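How to Count Live Yeast Cells Under a Microscope

A cell count tells you how many yeast cells are in a liquid and what share of them are alive. The method below uses a counting chamber and methylene blue. Live cells break down the dye and stay clear. Dead cells turn blue.

What you need

A microscope with a 40x objective, a counting chamber with cover glass, a pipette, small capped tubes, distilled water, and methylene blue solution (0.01 percent). The steps were written for the Skimel counting chamber, but any chamber with a standard ruled grid will do.

Step 1. Take the sample

Swirl the culture until nothing is left on the bottom. Draw 1 ml from the middle of the liquid and put it in a capped tube. Count within 24 hours and keep the tube in the refrigerator until then.

Step 2. Dilute

Shake the tube. Mix 1 ml of sample with 9 ml of distilled water, then repeat with 1 ml of the new mixture. This gives a dilution of 1 in 100. If the cells still overlap under the microscope, dilute once more and write down the new factor. 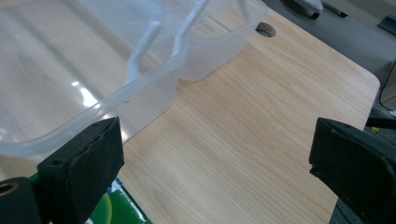

Step 3. Stain

Mix equal parts of diluted sample and dye in a clean tube. Wait 5 minutes. Longer contact will stain some live cells and lower the result. The dye doubles the dilution, so the factor is now 200.

Step 4. Load the chamber

Place the cover glass first. Touch the pipette tip to its edge and let the liquid draw itself in. Stop when the area over the grid is full. If liquid runs into the side channels, clean the chamber and load again. Let the cells settle for two minutes before counting.

Step 5. Count

Count the whole central square, which holds 0.0001 ml. Include cells touching the top and left lines and skip those touching the bottom and right lines. A bud counts as a separate cell only if it is at least half the size of the parent. Record clear and blue cells separately.

Step 6. Calculate

Cells per ml = total cells x dilution factor x 10,000

Percent alive = clear cells / total cells x 100

Example: a total of 485 cells, of which 24 are blue, leaves 461 clear. The sample is 95 percent alive and holds 970 million cells per ml.

Cleaning

Rinse the chamber and cover glass with distilled water, then with 70 percent alcohol. Air dry. Paper towels scratch the grid.

Last updated October 20, 2019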